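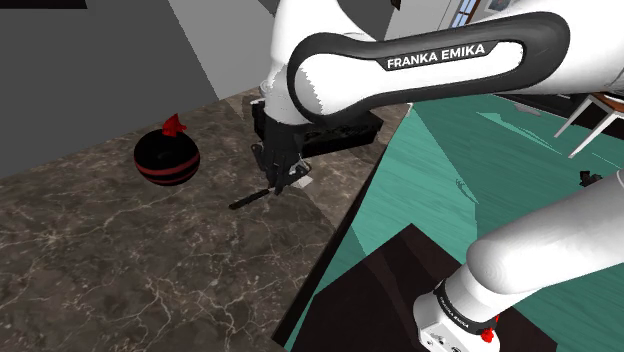 Paltarlow's summer quadrille ball will go ahead this year after all, at the Griltell Hall, with a new floor plan, a slower band and a two-page ruling on what dancers are supposed to do with their hands. The ruling covers the Tretis, the long figure dance that closes the evening, which has been danced two different ways in town for as long as anyone cares to argue. The approved version has the upper arm close to level, the wrist let down from it and the fingers pointing at the floor. Anyone unsure of the general idea can look at how the black gripper hangs above the dark marbled counter, under that long white arm, and add a waltz hold. The other version, in which the hand stays flat as if carrying a tray, is still allowed in the back half of the room.

Dale Lapointe, who has called the ball for most of its recent history and wrote both pages of the ruling himself, described it as a compromise. Dancers who favor the flat hand have described it in other ways.

"You can do it flat if you want to," Lapointe said. "You'll just be doing it near the coat rack."

The bigger news for most people is the room. The ball had been held at the old grange, where the ceiling is low, the posts are many and a set of eight couples could be finished off by one of them. The grange closed to events in the spring while its wiring is redone, and for several weeks the organizers had a band, a caller, a punch recipe and nowhere to put them. The Griltell Hall takes 160 people and has no posts at all, although it does have a stage that can't be moved and a piano that apparently can't be either.

So far 112 tickets have been sold, which is already more than last year's total and includes a sizable group from the Tahiri studio, whose students mostly do ballroom and have been told to leave their competition shoes at home. The hall has opinions about heels.

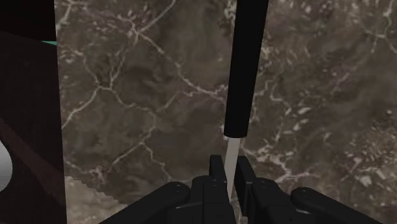 Hanane Sqalli
Arts and community reporter

Rehearsals are open to ticket holders and begin the week after next. The first will be a walk-through without music, for people who have never danced a quadrille or who have danced one and would like to find out which parts were correct. The second brings in the band, a quintet that has agreed to play the Tretis at 86 beats a minute. Last year's tempo was never written down, but several dancers remember it as a kind of weather event, and the last couple in the line reached the bottom of the set while the musicians were putting their instruments away.

Lapointe said he had asked for something slower at the time. The band's leader at the time said he had been asked for something livelier. Both men are still on the guest list.

There will be some changes for newcomers. The program has been cut from 14 dances to 12, with the two polkas gone and a proper supper break in their place. Each dance will be taught in brief before it begins, and beginners will be given a ribbon to wear so that experienced dancers can find them and be kind. Organizers admit the ribbons were tried once before, and that experienced dancers found them and stood in another set. This time the caller will make up the sets for the first hour.

Costume remains optional. The dress guidelines, which used to run longer than the rules of the dances, now ask for clothes you can raise both arms in and soles that don't leave marks. Trains are discouraged. Swords, the subject of a single sentence in the old guidelines and presumably of a longer story, are not mentioned.

Money raised from the ball goes to the town's lesson fund, which pays for free dance classes for school students through the winter. Last year's ball brought in $1,514 after expenses, a good part of it from the cake table. The cake table will be back, at the far side of the stage, where the organizers hope it will draw people away from the doorway. At the grange, the doorway was where everybody ended up, and getting a full set onto the floor meant asking people to put down their plates.

Tickets are on sale at the Griltell Hall box office as of July 9, 2026, and can also be bought from Lapointe after any of his regular classes. He takes cash or checks. Partners are not needed, and neither is prior experience, but the box office does ask buyers to say whether they plan to dance or only watch, as the balcony seats are sold separately and the stairs are narrow.

Copies of the Tretis ruling are available at the same window, free of charge. Flat-hand dancers have prepared a reply, which runs to three pages and is being photocopied.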